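About Van Rooij Migration

Van Rooij Migration helps people with visa and citizenship applications. We work mostly with families and skilled workers, and with the employers who want to bring them here. The practice started in two rooms above a bakery and has since handled more than 3,000 applications.

Our principal is Rowena Ambrosio. She came to migration work from a community legal centre, where she ran the Wednesday advice night for 10 years. She still reads every file before it is lodged.

What we do

Partner, parent and child visas make up the largest part of our work. We check the forms, tell you which documents are missing and write the submission that goes with them. If a request for more information arrives, we answer it with you.

We also act for people whose visa has been refused or cancelled. Time limits for a review are short, so ring us the day you get the letter. Bring the envelope as well.

Employers

Clinics, farms and workshops use us for sponsorship and nomination. Esetti has been with us the longest. We look after its sponsored staff from the first offer through to permanent residence, including the partners and children who come later.

Health workers often have registration to sort out before the visa can go ahead. We don't do the registration itself, but we know the order things need to happen in and will give you a written timetable.

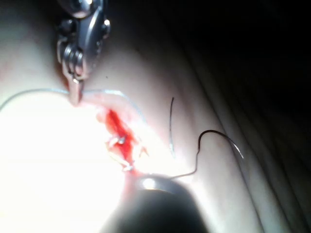

How we charge

The first appointment is 30 minutes and has a set fee, which comes off your bill if you go ahead. After that we quote a fixed price in writing. Government charges, medical checks and police certificates are extra and you pay those direct.

We don't take commissions from colleges or recruiters.

Our office

We share the ground floor with Ratent, the translation service. They are a separate business and you are free to use any translator you like. Client files are kept in Motik — you will get a login at your first appointment and can upload papers from your phone.

There is a ramp at the side entrance. Children are welcome at appointments. If you need an interpreter, tell us when you book.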